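Skotano Beginner Punch Needle Kit: Review

I bought the Skotano punch needle kit in June after giving up on a cross stitch pattern I had been carrying around for 2 years. I wanted something quicker, with thicker yarn and less counting. I have now finished the design that comes with the kit and one of my own, so I have a fair idea of what it does well and where it falls short.

What you get

The kit has a wooden hoop, one adjustable punch needle, a wire threader, a printed piece of monk's cloth, and 19 small skeins of acrylic yarn. The printed design is a bowl of pears on a striped cloth. There is also a folded instruction sheet with drawings. I paid $21 for mine at the craft shop in Gevville, and I have seen it for a little more online.

The needle is the best part. The handle is smooth and wide enough that my hand didn't cramp, and the depth setting clicks into place and stays there. I have an older needle from Nepia that slips a notch whenever I press hard, which leaves a row of short loops in the middle of long ones.
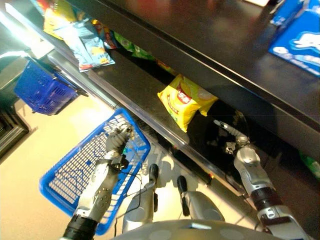 The hoop is weaker. It holds the cloth tight for maybe ten minutes and then you have to stop and pull everything snug again. Punch needle depends on tight cloth, and a beginner who doesn't know that will think the loose loops are her own fault. I wrapped the inner ring with cotton twill tape, which helped a lot. A gripper frame would be better, but that costs more than the whole kit.

Working the design

The lines are printed clearly, and the sheet tells you to outline each shape first and then fill it in. I'd follow that. I tried filling one pear from the middle out and the edge came out lumpy.

I spent most evenings on it, an hour or so after supper, and the pears were done before the month was over. The background took as long as everything else put together.

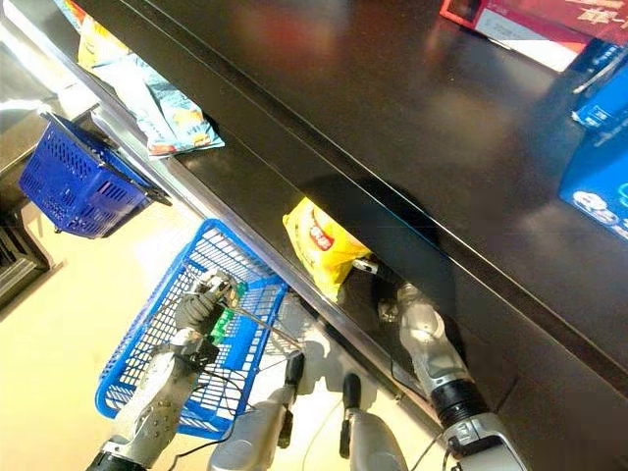
Yarn and color

The yarn is soft and doesn't split much. The greens are nice. The two browns are so close that I mixed them up under a lamp and only saw it the next morning. I left it alone.

I ran out of cream with a strip of background still to go. Leonie Dunstan, who runs the stitching group I go to in Standport, had the same thing happen with hers, so I don't think my skein was short. I filled in with cream worsted from my stash. It sits a bit higher than the rest if you run your hand over it.
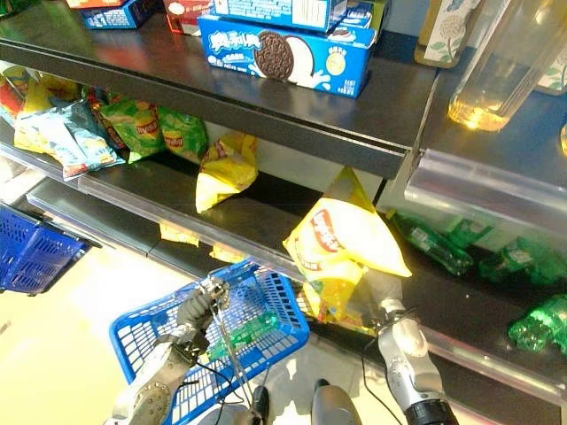
For my second piece I bought plain monk's cloth and drew a simple leaf on it with a marker. The needle handled wool blend yarn without trouble, though anything bulky dragged in the tube and I had to pull a length of slack every few stitches.

The instructions could say more about finishing. They tell you to trim the ends and stop there. I turned the edges under, pressed them from the back with a damp cloth, and sewed the piece to a cushion front by hand.

I'd buy it again for the needle. If you already own a decent one, get the cloth and yarn separately and put the money toward a better frame.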